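Flomthorpe Heating Forum > Hydronic > Balancing and controls

Thread: Last radiator on the loop never gets past lukewarm

lbaert
Posts: 242

Two-pipe hydronic system, panel radiators throughout, gas boiler with outdoor reset. The house is a single story with a long extension toward the yard. Every radiator heats normally except the one in the back room, at the far end of the extension. Its supply pipe gets warm, the top third of the panel gets warm, and the rest stays close to room temperature.

Back room, both of them:
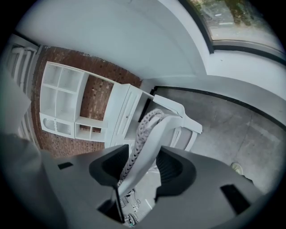
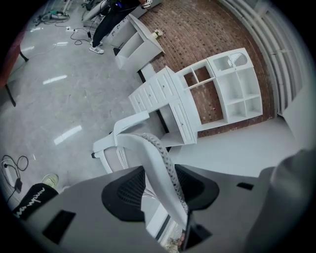
What I have done so far

1. Bled the radiator. A small amount of air the first time, none since.
2. Checked system pressure cold. It sits at 18 psi and holds.
3. Removed the thermostatic head and worked the valve pin by hand. It moves freely and returns.
4. Opened the lockshield fully. It was already close to open.
5. Raised the boiler supply temperature from 140 to 155 F. The other rooms overheated and the back room gained two degrees.

The circulator is a Gutitz variable speed unit set to proportional pressure, curve two of three. Valve bodies are Sisodia, non-preset type. I would like to avoid draining the system before winter if there is another explanation.

Lies

---

skartha
Posts: 2908

Step 5 tells you the most. If raising the supply temperature overheats everything else and barely affects one emitter, that emitter is short of flow. Supply temperature is the wrong adjustment. Put it back to 140.

With non-preset valve bodies, the only balancing device on each radiator is the lockshield. What positions are the others in? If they are all wide open, the radiators nearest the pump take whatever they want and the last one gets the remainder.

Procedure, for what it is worth:

Set all thermostatic heads to fully open, or take them off. Close the lockshield on the radiator nearest the boiler, then open it a quarter turn. Work outward, opening each one slightly more. Leave the last one fully open. Let the system run for an hour at a steady supply temperature, then measure supply and return at each radiator with a clamp probe. Adjust until the drops are similar. Expect to go around the house at least twice, as each change affects the others.

---

kobe_v
Posts: 1158

I don't agree that balancing is the first thing to look at. Proportional pressure mode reduces head as flow falls. When the near rooms reach temperature and their valves throttle, the pump backs off, and the far end of a long run loses differential at the moment it should be gaining it. On a system with high pipe losses toward the end, proportional is the correct choice. On a system with short runs and one long branch, it can go either way.

Switch to constant pressure, middle setting, and leave everything else alone for a day. It takes ten seconds and costs nothing. If the radiator comes up, you have learned something before touching a dozen lockshields.

---

skartha
Posts: 2908

Kobe, proportional pressure is designed for exactly that layout, a long branch with pipe friction dominating. At reduced flow, friction in the branch also falls, with roughly the square of the flow. The pump reducing its head matches this.

It will do no harm to try it. My objection is that constant pressure on an unbalanced system hides the problem and you pay for it in valve noise.

---

kobe_v
Posts: 1158

The friction in the branch falls only if the flow in the branch falls. The near radiators are closing and the far one is not. The flow in the branch is supposed to stay where it was, and so does its friction. The pump sees total flow and knows nothing about which branch it went to.

---

skartha
Posts: 2908

That is correct for the branch. For the shared main it is as I wrote. How much of the run is shared depends on pipework that neither of us has seen. Lies, where does the extension tee off, and in what size?

---

nazma_c

Before the pump debate continues: is there any chance the supply and return are crossed at the back room radiator? Extensions are often piped by someone other than the original installer. Many thermostatic bodies are directional and will pass some water the wrong way, usually with hammering as the head closes down. Top third warm would fit low flow in either direction.

Put a hand on each pipe when the boiler fires from cold. The one that warms first is the supply. Compare with the arrow on the valve body.

---

lbaert
Posts: 242

Replies in order.

Lockshields: I checked all of them. Every one is between three turns open and fully open. As far as I can tell the system has never been balanced.

Pump: changed to constant pressure, middle setting, at 7 in the morning. By evening the back room radiator was warm to the halfway line. The hallway radiator has started to hiss.

Piping: the extension tees off the main just after the kitchen. The main is 3/4 in copper and the extension branch is 1/2 in the whole way, with four elbows that I can see and an unknown number under the floor.

Flow direction: checked at a cold start. The valve side warms first and the arrow agrees. There is no hammering.

---

skartha
Posts: 2908

The hiss in the hallway is the valve noise I mentioned. The near radiators have too much differential across them. Balance them and both symptoms should improve.

1/2 in is adequate for a single panel radiator, provided nothing else was added to that branch. What is the rated output of the panel?

---

kobe_v
Posts: 1158

Halfway up from a third is an improvement from one button. I would keep constant pressure and drop to the lowest setting after balancing. We can agree on the balancing part.

---

s_kurup

A point on method. Matching temperature drops across all radiators assumes they were all sized for the same drop. In a house with an extension, they rarely were. The older panels are often oversized and will heat the room with a 30 degree drop, while the new one needs 15 to meet its load. I balance on room temperature: heads off, steady outdoor conditions, thermometer in every room, and throttle the rooms that run warm. It takes longer, and two or three days is normal.

I also log the results. A few cheap Sekier loggers left on a shelf in each room, away from the radiator and out of the sun, will give you more than a clamp probe does in an afternoon.

---

skartha
Posts: 2908

Room temperature is the better final criterion, agreed. As a starting point it is too slow. Solar gain and cooking will move the readings more than a quarter turn does. Get the drops into a sensible range first, then trim by room.

---

nazma_c

Also, if the branch goes under the floor, find out whether it is insulated. An uninsulated 1/2 in run at low flow can lose several degrees before it reaches the radiator. Measure the supply pipe at the tee and again at the valve. A large difference there will not be cured by any lockshield.

---

lbaert
Posts: 242

Measured, with the supply back at 140 F. At the tee, 138. At the back room valve, 131. The return leaves at 97. I read that as some loss under the floor and low flow through the panel.

I have been around the house once with the lockshields, starting at a quarter turn in the hallway. The hiss has stopped. The back room return is now at 112 and the panel is warm to within a hand's width of the bottom. The bathroom is too cool, so I have gone too far there.

The label on the panel is painted over, so I have no rated output. I will measure its height and width and look it up.

---

kobe_v
Posts: 1158

Count the convector fins and panels as well when you measure. Height and width alone will give you two or three candidate types with very different outputs.

Open the bathroom half a turn and wait an hour before you touch anything else.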